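Setting Up Your Speaker for Live Holiday Music
Brandside Portable PA – Section 4
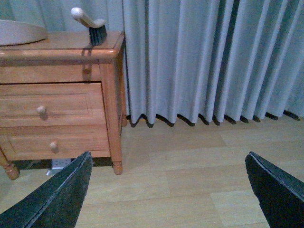 The box says the Brandside is ready to play in 20 seconds. Don't plan on it. Allow 20 minutes the first time, and do it before the shoppers show up.

1. Set the speaker on its stand or on a firm, level surface at ear height. The floor will work, but the carols will come out muddy.

2. Turn the main volume all the way down. Plug in the power cord, then the keyboard or guitar, then the mic.

3. Switch the power on and wait for the green light. If it blinks, turn the unit off and repeat step 2.

4. Bring the main volume up slowly while someone plays at full strength. Players always test softly and perform loudly, so don't trust the first level you get.

5. Set the Room knob to Small for a store or lobby. The Hall setting is advertised for crowds of 300. We would call that optimistic – for a crowd that size, add a second speaker.

CAUTION: Keep the mic behind the speaker. The anti-feedback button helps a little. It will not save you if the mic is pointed at the speaker.

NOTE: Battery life is listed as 19 hours. That figure was measured at low volume with no mic connected. For a December afternoon at normal volume, bring the cord.

6. When the set is over, turn the volume down before you unplug anything.

For using two speakers together, go to Section 5.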